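Slow release on the countertop task, continued

Last month I wrote that the dropped placements in the Kirkum scene were a friction problem. They were not. I reran the batch of 1404 episodes with friction fixed and the fault rate did not move. 16 episodes still ended with the object released above the counter and the planner reporting success.

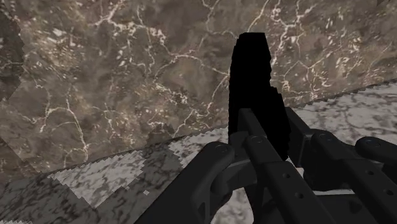 The success check in Detero reads two values: finger width and estimated height over the support surface. Height comes from the depth channel of the wrist view, averaged over a patch ahead of the fingers. With a solid black object between the fingertips and veined brown marble behind it, a patch set slightly too wide takes in both. The average lands between the two depths, and 3 of the worst episodes were off by 11 mm. The release fires early.

I masked the held object out of the patch using its known mesh. That cleared most of the episodes and left a smaller group where the mask lags the arm by one step.
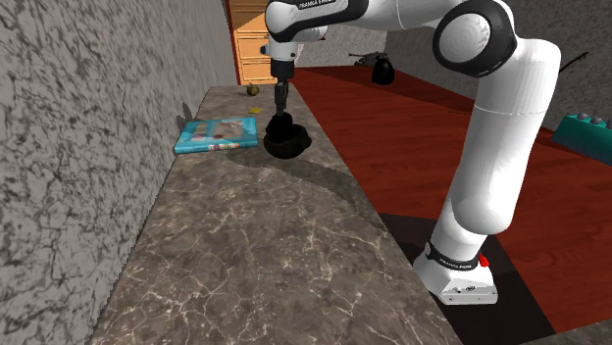

Jelleck Manipulation Group, Simulation and Test

For the remaining group I looked at the gap between object and stone just before release. It is small enough to miss unless the shadow under the object is checked too. I have added a contact force condition, so an open command is refused until the counter pushes back. The Griffiths controller already exposes that signal, and I should have used it from the start.

Still open: the refusal has no timeout. If contact never registers, the arm keeps pressing down. Do not copy this to hardware yet.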